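Kuden table arm kit – call for test participants

Rimora is looking for people to try the Kuden, our table arm kit with gripper and wrist camera, before we offer it to schools and small workshops. The sessions take place in September at our rooms in Whitcombe. No experience with robots is necessary, and we would be glad to have people who never touched one.

What you will do

You sit beside the table and give the arm small kitchen tasks. You choose a thing, guide the gripper to it, close, lift, and put it down in another place. Most of the things are toys made of felt or plastic, so please do not worry about damage. 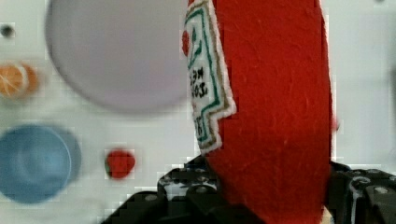 Wrist camera view: felt ketchup held between the two fingers.

One session takes 40 minutes with a short break in the middle. After each task you fill in a page of simple questions. We ask how easy it was to see what the gripper was doing, if you felt in control, and at which point you wanted to stop. Please write also the bad things, they are more useful for us.

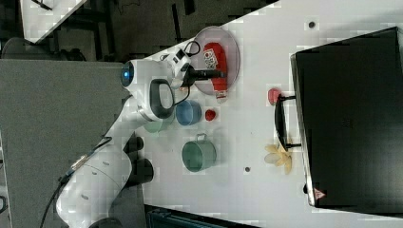

You can do the tasks in any order, and it is allowed to repeat one or to leave one out. Asel from our team stays in the room the whole time and has the stop button. She will help when you ask, but she will not correct you.

What we want to find out

The main question of this test is the grip on soft objects. A hard cup is easy to judge by eye, but fabric gives way and people often close too much or too little. We want to know if the picture from the wrist is enough for a person to decide. With the felt bottle, for example, the label is seen almost from the side and the lettering cannot be read, so you have to judge mostly by the shape between the fingers. We would like to hear what you look at in such a moment, and if you prefer to look at the table directly.
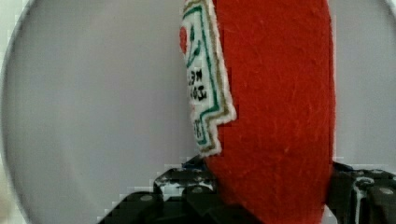
The second question is the manual. It has 32 pages at present and we suspect this is too long. You will receive it by e-mail before your visit – please read as much as you would normally read, and tell us where you stopped.

Who can take part

- You are 18 or older.
- You can sit at a table and use a simple hand control.
- You understand spoken and written English at everyday level.
- You do not work for a company which sells robot arms.

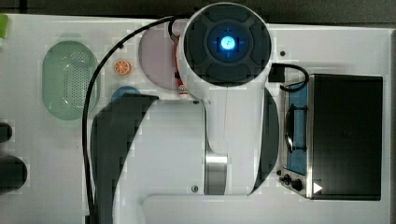

Payment and how to apply

You receive 40 pounds for the session, also if you decide to end it early. Travel inside Whitcombe is paid against ticket. Evening times are possible, and there are a few places on Sunday.

To apply, write a short message to Deepak Rawat through the contact form, subject "Kuden test 244". Please tell us your age, which hand you write with, and two times that suit you. We answer every message, but it can take a few days.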